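Best way to look after a marble-look counter and a wooden board together?

Posted by prostonmont_kitchen

Hi all! We moved in last April and I'm still figuring out this kitchen. I love the white counter with the gray veins, but I keep a wooden cutting board on it pretty much all the time and I'm scared of ending up with a mark underneath. Also, what do you use on a dark bronze faucet? Mine came with no instructions at all.
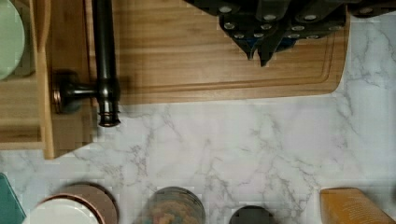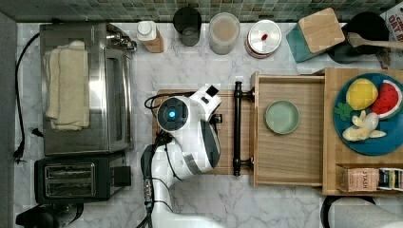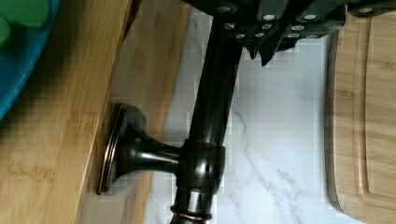
I've been wiping everything with plain dish soap and water (my sister swears by vinegar, but I'm nervous). Should I be sealing anything? And how often do you oil a board?

Anatole Poulain
Please don't let your sister near it with the vinegar! If it's real marble, acid will etch it and you'll be looking at dull spots forever. Soap and water is great, just rinse and dry. Lift the board every night and stand it on its edge so both sides can air out. I oil mine every 2 months with food-grade mineral oil, both faces, then leave it overnight and wipe off the extra. For the faucet, a soft damp cloth and then a dry one. No scrubby pads, they'll take the finish right off.

drukero97
mine is quartz and i do nothing lol. put a drop of water on yours, if it soaks in and goes dark you need sealer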